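Folding machines still slow on mixed washing, Brumuvness laundry finds

A laundry in Brumuvness has put off plans to hand its folding over to a machine, after a spring trial in which the equipment coped well with towels and poorly with almost everything else.

Dambrauskienė, which washes for guest houses and for private customers in the town, ran a folding robot from the firm Proseneo on its afternoon shift until the start of June. The machine, sold under the name Nurkadance, has two arms fixed over a table and is meant to take clean, dry items from a basket and leave them in a stack.

The laundry said it would keep the machine for towels and pillowcases. Shirts, jackets, children's clothes and fitted sheets will go on being folded by staff.

"Towels are fine. We put them in at lunchtime and leave it alone," said Baiba Lapiņa, who manages the shop. "The trouble is that people don't bring us a bag of towels. They bring us a bag with everything in it, and somebody has to sort it first. By the time you have sorted it you could have folded half of it."

The trial used two baskets each afternoon. One held flat items of the same size. The other was an ordinary customer's bag, tipped out as it came from the dryer. The machine finished the first basket without help on most days. With the second, staff had to step in often enough that Lapiņa asked for a stool to be kept next to the table.

A long-sleeved shirt took the machine four minutes when all went well. An experienced member of staff takes less than half a minute, and can talk on the telephone while doing it. Proseneo said speed had not been the main aim of the trial and that a newer version of the software was quicker.

The most common fault was a simple one. The arms would pick up a garment by what the software took to be a shoulder and was in fact a hem or a cuff, then carry on with the folding steps as though nothing were wrong. The result was tidy on top and had to be shaken out and done again. Socks were left out after the first week.

Proseneo's answer is to show its software more examples of people handling clothes in ordinary rooms, on beds and chairs as well as on work tables. Most homes have no folding table, and the firm wants to sell to households in the end.
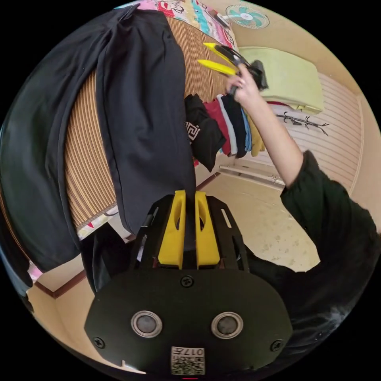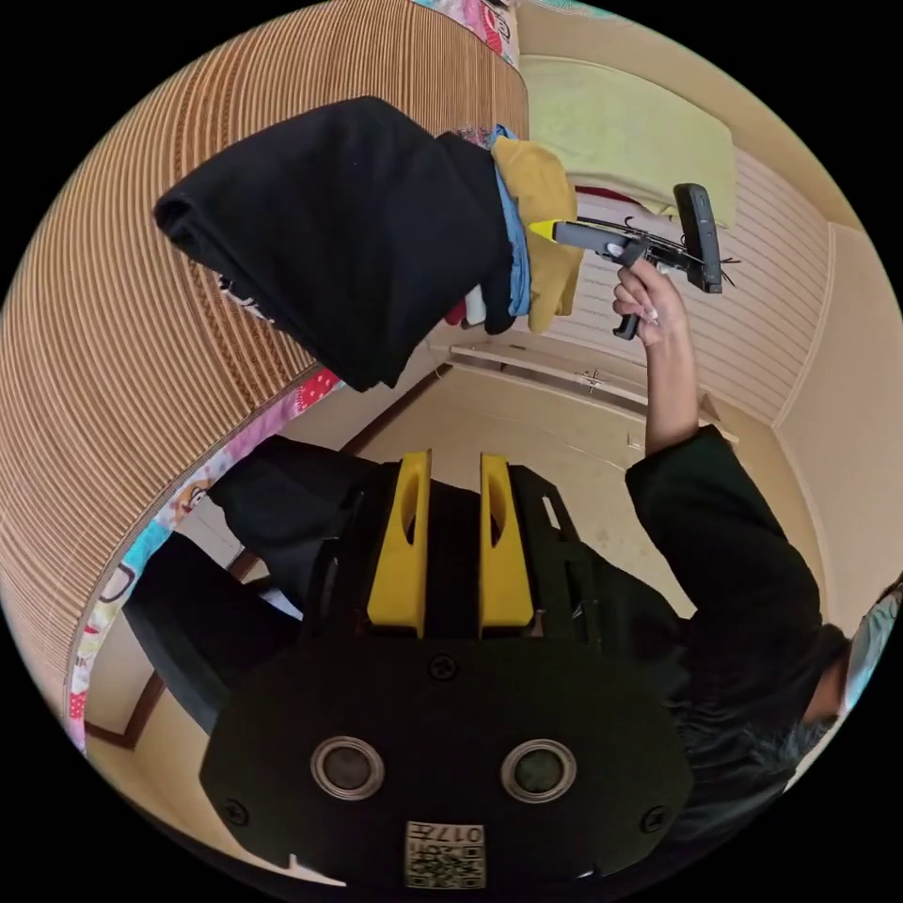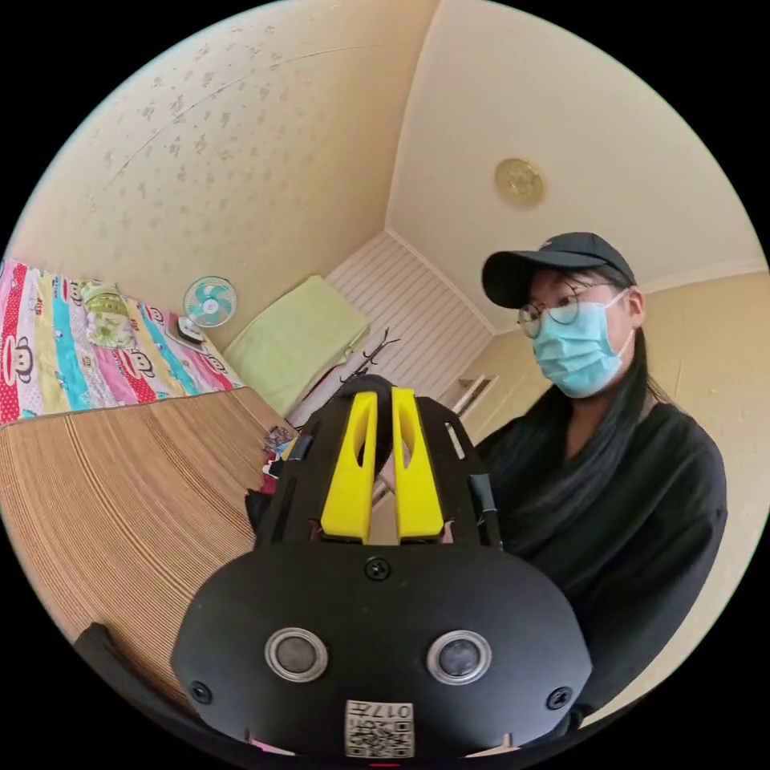
Dark clothes gave the laundry more trouble than any other kind. A navy jumper or a black jacket shows few edges to a camera, and one fold looks much like the next, so the machine often could not tell which side of a garment was facing up. Lapiņa took to running the dark items last, under a second lamp, with only a small improvement. The large black garment in the first photograph is the sort of thing she means: its soft creases run into one another, and apart from the long seam there is little to say where a sleeve might start. Gripped between the yellow fingers at its lower end, it still has to be laid flat before a fold can be made. A person does that by feel as much as by sight, she said, and the Nurkadance has no sense of touch beyond knowing whether its fingers have closed on something.

The table in the shop is also a good deal kinder to a machine than a bedroom would be. It is white, it is cleared at the end of each shift and nothing else is kept on it. At home the clothes are more likely to be dealt with on a bed, on top of patterned covers, with a finished pile close to the one still waiting. Lapiņa said she would not expect the present machine to know where a printed T-shirt ended and a printed sheet began.

Customers were told about the trial by a notice on the counter. A few asked for their washing to be left out of it and this was done. One guest house owner asked for the opposite and has since had all of her towels folded by machine, because she likes them to come back the same width.

There was one complaint, over a blouse with a pulled thread. The laundry paid for it. Proseneo checked the arms and could not say whether the machine or the dryer had done the damage.

Staff at Dambrauskienė were promised before the trial that no hours would be cut, and none were. Lapiņa said opinions at the shop were mixed. Two of the staff would be glad never to fold another bath towel. Others found the machine tiring to work beside, as it stopped without warning and made the same short tone for a full basket as for a dropped sock. The tone has now been changed.

The cost of the machine is another matter. The laundry rents it by the month and would not give the figure, beyond saying that it made sense for the towels in summer, when the guest houses are full, and might not in winter. It can give the machine back at five weeks' notice.

Lapiņa was asked whether she would have one at home. She said she would sooner have something that took the washing out of the machine and hung it up, which is the part her own family forgets. Folding did not bother her.

Proseneo said it was not yet offering the Nurkadance to private homes and would not set a date. A household model would need to be smaller, to work safely with children in the room and to manage without a clear table. The firm said matching socks and folding fitted sheets were "some way off", and that it had no plans to attempt ironing.

It does expect to deal with the question of sorting sooner. The next version is meant to look at each item as it comes out of the basket and set aside whatever it does not recognise, so that a member of staff can fold those pieces later in one go. Lapiņa said that would help more than any gain in speed. At present an item the machine cannot manage holds up everything under it.

The laundry has agreed to try the new version for six weeks in the autumn, again on the afternoon shift. Customers who do not want their clothes included can say so at the counter or write it on the bag label.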